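Hoshino nesting baskets, white and yellow: four months of tidying with them

Reviewed by Lucinda Oyelaran

I own a drawer that my sister calls the pharmacy. It holds pill bottles, most of a roll of plaster tape, pens that may or may not write, and a cloth for cleaning glasses I no longer wear. The drawer stopped closing in June. I bought the Hoshino baskets that same evening, at 20 pounds for the set, on the theory that a person who spends money on storage has already done half the tidying.

You get a big white plastic one and a small yellow one with holes in the sides, plus a folded leaflet suggesting that I "sort by purpose". My purpose was to shut the drawer.

The method, as far as there is one, goes like this. Tip everything out on a decent-sized table. Put the pill bottles in the small basket and the cloths and bulky things in the big one, then stand about holding whatever is left. It is the third stage that takes the time.
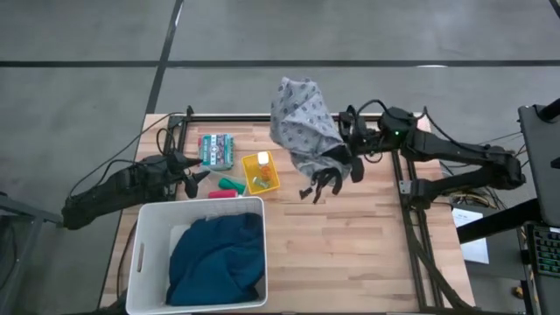 The sort under way, with the white basket waiting at the corner and the pens still at large.

The white basket is the better of the two and I will be fair to it. It has a slot cut in the side for a handle, and my whole hand goes in, knuckles included, which I can't say for the Zoten crate it replaced. The Zoten had a charming little rope handle that came off in the first week and now belongs to the cat. The Hoshino has been up and down the stairs full of towels and has yet to drop one.

It is moulded in a basketweave pattern, for those of us who want wicker but have met wicker. It doesn't snag jumpers or shed bits on the carpet. On the other hand, it does collect dust in every one of those small ridges, and you will need an old toothbrush and a free afternoon to get it out. Thomas Ferraro, who reviewed the grey version for this site last year, said it wiped clean in seconds. I have seen Thomas's kitchen and would like to know what he is calling clean.

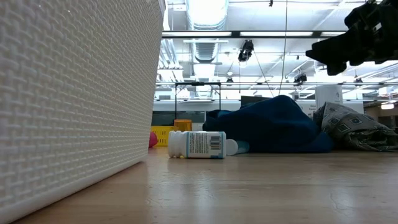
Small bottles are where any storage system gets found out. They roll, they fall over when you set them down, and they hide behind larger things with the label facing the wrong way. In the white basket they sink straight to the bottom, under whatever cloth you threw in last, and you are back to rummaging as you did in the drawer, only standing up. Keep them out of it. I learned this at two in the morning with a headache.

So, the yellow one. I had assumed it was there to make up the set, like the tiny spanner in a toolkit, and it has ended up doing most of the work. The holes in the sides let you see roughly what you've got without unpacking it, and the thick rim means you can pick it up by one edge without the whole thing folding like a wet sandwich. Bottles will stand upright in it if there are enough of them to lean on each other. With just one or two in there they topple when you slide the basket along the shelf, and a divider would have cured that for pennies. Hoshino sells a divider separately. Of course it does.
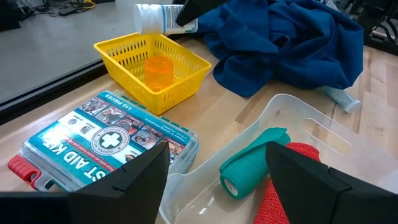 Bottles go in the yellow basket, and the blue cloth can wait its turn.

The colour deserves a mention. The website calls it "butter". I would call it lemon, and a loud one. You won't lose it in a cupboard, and neither will your guests.

They do nest, as promised, but only when empty, and I would question how often anyone's storage is empty. Mine managed it for the length of one train journey home from the shop.

Would I buy the set again? For the yellow basket, yes, and I'd pay for a second if they sold it singly. The Jever set does come with two small ones, but it costs 48 pounds and the lids squeak. The white basket is a sound white basket. The drawer now closes, though I notice the pens have gone back in.

Good: proper handle slot, sturdy rim on the small one, no splinters.
Less good: dusty ridges, divider sold separately, "butter".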